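A morning of steam at the Sterkgate open day

Posted in: Days out, Kitchens

I had been looking forward to the Sterkgate open day since July, when my cousin came home from a visit raving about the dumplings, and I still wasn't ready for how much fun it was. Sterkgate is the old mill on the canal (the stone over the door says 1845) and these days it's full of small food workshops, a bakery school and one very good coffee counter. Once a year they open up nearly every door and let people wander through.

I went straight to the steaming room on the second floor, before I'd even taken my coat off.
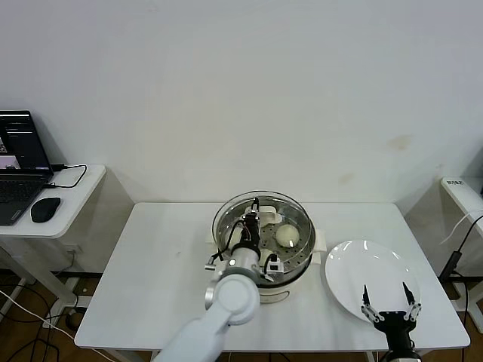
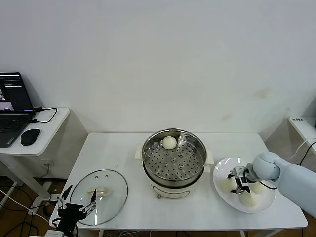
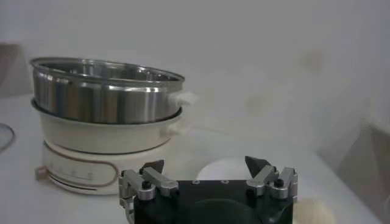

Steamed buns, a white table and an electric steamer pot, upstairs at Sterkgate.

I have wanted to get better at steamed buns for years. Mine come out wrinkled, or yellowish, or with a soggy bottom where the water has dripped on them, and I had a whole list of questions on the back of my ticket. Luckily Ignacio Benítez was on duty. He teaches the weekend classes for the Escobar bakery school downstairs, and he answered every single one of them while leaning on the windowsill with a cup of tea.

His first answer surprised me. The wrinkles, he said, mostly come from impatience at the end. You turn off the heat, you whip off the lid, the cold air hits the dough and the whole thing slumps. He wants the heat off and the lid left open just a crack for a few minutes before anybody touches anything. I have been whipping off lids my entire life!

The drips are a lid problem too. A glass lid is lovely if you like to watch (I do, I could stand there for the full cooking time), but the water collects on the inside and has to fall somewhere. At home his mother ties a dish towel around the lid with the corners knotted up on top, well clear of the heat, and he does the same. When you do lift it, tip it away from you and carry it off to the side in one go, so the water doesn't run back over the buns.

We talked about steel baskets against bamboo for a good long while, and a woman from Nellia, the tea shop across the bridge, joined in on the bamboo side. Bamboo soaks up some of the steam and smells wonderful. Steel is quicker to wash and doesn't go moldy in the cupboard, and that settled it for me, given my cupboard. Whichever you have, you need little squares of parchment, or a light wipe of oil, or you'll leave half the bun behind. And leave more space than you think you need. They grow.

I also asked about flour. Ignacio uses 300 grams of a soft, low-protein wheat flour for a small batch and starts with a bit less water than the recipe calls for, then adds more by the spoonful. He kneads it until it feels like an earlobe. Everyone in the group immediately felt their own earlobes, me included.

After that I did the rest of the building more or less at random. The Escobar school had its big mixers running, and a very serious boy of nine or ten was shaping rolls faster than his father. One floor up, Drelen makes pickles and hot sauces in a room so sharp with vinegar that my eyes watered in the doorway. Go in anyway. Their pickled radish is the best thing I bought all day, and I ate half the jar on the train with my fingers.

The coffee counter is in the old boiler house, and you should get there before noon, when the line starts reaching out into the yard. I had a plain bun with red bean paste and a black coffee and sat on the canal wall in the sun, cold as it was, perfectly happy.

A few practical things if you're thinking of going. The stairs are steep and worn in the middle, so wear shoes that grip. There is an elevator, but it's around the back by the loading dock and the sign for it is tiny, so ask at the front desk. Entry is by timed ticket with 21 people to a slot, and they do stick to it. Bring a cloth bag and some small change, as a couple of the workshops don't take cards. Bikes go in the yard. The car park is hopeless.

I made a batch the next evening with my towel-wrapped lid and my bit of patience. Seven smooth ones and one that looked like a walnut, which I ate standing up at the stove. The radish went very well with them. I've already put my name down for Ignacio's next class, and if there's a spare place my cousin is coming too.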